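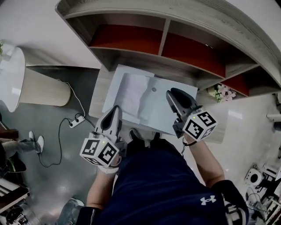 Why do people who work on a computer all day still keep loose paper on the desk?

Mostly to hold on to things they expect to need again within the hour, such as a phone number, a half-finished sum or the next step in a task they have had to leave.

4. What the loose sheets were for

4.1 The sheets and the people who wrote them

Our material comes from 28 office workers at Pomus, a mid-sized freight insurer in Jakthorpe, who agreed to put every loose sheet they would normally have thrown away into a cardboard folder. Notebooks, printed forms and sticky notes were left out. Collection began in May and closed on June 12, 2018, by which time the folders held 870 sheets with handwriting on at least one side. We had hoped for half as many, and opening the folders was a real pleasure. People write wonderful things on scrap paper.

Coding followed the Movitz scheme, which was designed for kitchen notes and shopping lists and sorts writing by what the writer would lose if the sheet disappeared. It carried over to office work better than we expected. We added one category, "placeholder," for sheets that mark where a person stopped. Wen-hsiung Chung and Raluca Zamfir coded all the sheets separately and then went through their disagreements together. Most of these concerned arithmetic: a column of figures with no heading may be a calculation in progress or the record of one already finished, and the paper itself rarely says which.

4.2 Dates and their absence

Of the 870 sheets, 434 carried no date, time or other sign of when they were written. We read this as evidence of a short expected life. A claims handler who writes "ring back re pallets" knows when she wrote it, and she will have rung back by lunch. Dates appeared far more often on sheets that were passed to a colleague, and almost always on sheets that recorded what a customer had said. The writers seem to have a good feeling for which notes might later be needed as proof, although no one at Pomus had been given any instruction on the matter.

Undated sheets were also the messiest, and for us the most interesting. Several had been turned a quarter and written on again, sometimes twice, so that three unrelated tasks share one piece of paper at three angles. When we asked about this in the interviews, people told us that turning the sheet was how they knew a new task had started. One underwriter called it "changing rooms." We have not found this practice described anywhere in the earlier literature, and we would love to hear from anyone who has seen it in other workplaces.

4.3 Where the paper lies

Position turned out to matter a great deal to the participants. In interviews they spoke of a "live" side of the desk and a "resting" side, and most could say without hesitation which was which. Right-handed writers tended to keep the live sheet on the right, within reach of the pen, and to push it toward the back of the desk once its task was done. The sheet then stayed there, often for days, before anyone thought of throwing it out. A sheet of white paper lying on the right side of a desk can be seen in Figure 3.

Figure 3. A light wooden desk with a sheet of white paper on the right side. The person standing over it is holding a hand-held gripper in each hand.

The resting side deserves more attention than it has received. Older studies of desk paper, including the excellent household work in the Vondráček collection, treat finished notes as clutter. Our participants did not talk about them that way. Oľga Jurčo carried out the interviews, and she noticed early on that people glanced at their finished sheets while answering questions about the day. They used them to recall what they had done and in what order, much as someone might look down a row of jars to remember what was preserved in which month. When she asked four of them to clear the resting side for a week, all four agreed, and all four said they had found it harder to fill in their time sheets. Four people is a tiny group, of course — but we think the effect is well worth a proper test.

4.4 Paper beside the screen

Every participant had a note-taking program installed, and nearly all used it. The two kinds of note were seldom duplicates. Typed notes were longer, held full sentences, and were usually opened again weeks later. Handwritten ones ran to a few words, with arrows, boxes and underlining doing much of the work. Drawing was more common than we had guessed. We found maps of loading yards, a sketch of a damaged crate, and a lovely set of little ships, each with its cargo value written on the hull.

Speed is the explanation people gave most often for picking up a pen, and it cannot be the whole story. Several of them typed faster than they wrote and knew it. Wumpini Arthur has suggested that the advantage lies in not having to leave the window one is working in, so that the hand goes to the paper while the eyes remain more or less where they were. The interviews fit this account well. People with two monitors wrote on loose paper less often than people with one, although the difference was small and the two groups did different jobs.

4.5 Limits

Participants knew the sheets would be read, and a few admitted to neater handwriting in the first days. Private notes were removed before the folders reached us, and we have no way of telling how many there were. Ľubomír Hudec has pointed out that a firm handling claims by telephone is likely to produce more scrap paper than one working by mail, and we agree. A second collection, at an office where few calls come in, is being prepared with the same folders and the same coding scheme.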